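Petites choses à ranger – la galerie

Tout a commencé par un fond de sac renversé sur la table, et depuis je ne m'arrête plus ! J'adore ces objets qu'on garde des années sans y penser : un portefeuille, un feutre, un ticket plié en quatre. La galerie Vidach en compte maintenant 51, tous pris sur des surfaces grises ou marbrées, parce que les couleurs y ressortent magnifiquement.

Cette série-ci est la plus sobre – peu d'affaires, beaucoup de gris, et ces veines blanches qui strient la surface.

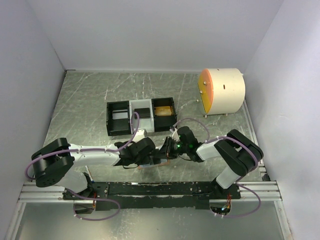 Une fine bande beige, posée à plat au milieu. 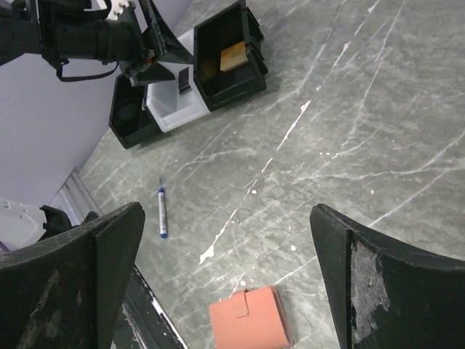
Le portefeuille rose saumon, rabat fermé, et le feutre blanc à capuchon bleu. Quel joli duo de couleurs !

Côté rangement, je suis une inconditionnelle des boîtes plates. Les miennes viennent de chez Dandell, à Mavov, et j'y glisse les stylos d'un côté, les pochettes et porte-cartes de l'autre. Pour les feutres, je les couche toujours : debout, pointe en l'air, ils finissent par sécher (j'en ai perdu une belle poignée comme ça en décembre, quelle tristesse).

La prochaine série sera consacrée aux trousses – j'en ai déjà trié 2 tiroirs entiers et il y a des merveilles, dont une toute petite en toile rayée que je croyais perdue depuis le lycée. Mise en ligne lundi 20 juin, dans la rubrique « Fonds de poche ».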